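Jorncombe Kitchen Words

A word list for labeling kitchen items in recipes, shop pages and inventory sheets. Compiled by Virgilio Salazar and Noel Macapagal.

Contents
2,718 entries, one per row, in items.csv. Regional names are in a second file, variants.csv, with 385 rows.

Columns
name -- singular, lower case
group -- one of 14 groups, such as "storage" or "baking"
also_called -- separated by semicolons, may be blank
note -- free text

Naming rules
Use the plain name first. "Whisk" is an entry; "balloon whisk" is a narrower entry under it. Brand names are left out. A holder is filed under "storage" -- whatever is kept in it gets its own row.

Utensil caddy, also called utensil holder:
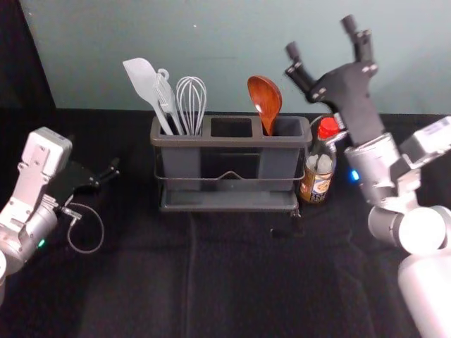
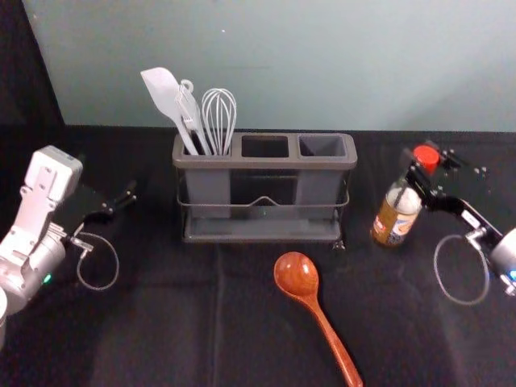

Known gaps
Bakeware sizes are missing. 30 entries still have no group.

Changes
Jan 10, 2026: merged duplicate spatula rows reported by Evander Cowie.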